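Anyone still running spinning drives in an old tower?

prerau_fan
Picked up a used desktop tower in May and I am having way too much fun with it! Plan is to keep the whole family music collection on it, 443 albums, ripped one at a time. Is 300 GB enough or should I go bigger now?

stovey28
Love this. If you rip to FLAC, go bigger. Mine average 8 to a shelf and I still ran out (classical box sets, they eat everything).

Manju Sisodia
Disagree a little! 300 is plenty for albums at normal lengths if you use a good MP3 setting. I did blind tests with my sister and neither of us could pick the FLAC.

stovey28
Sure, but you only want to rip them once. In ten years you'll wish you had the full files.

Manju Sisodia
Ten years from now I'll be on another machine anyway, ha. Fair point on ripping once though.

prerau_fan
OK you two, I'm going FLAC and getting a second drive. Tagging tips very welcome, my compilations are a mess!

awad_k
Fill in the album artist field on every compilation. Fixed mine in one evening. And I love old towers, by the way.

prerau_fan
Will do that tonight, thanks!!

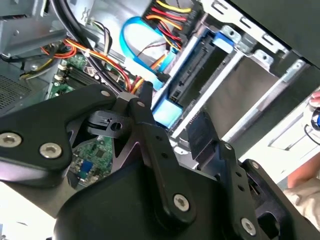

Case open, over by the drive bays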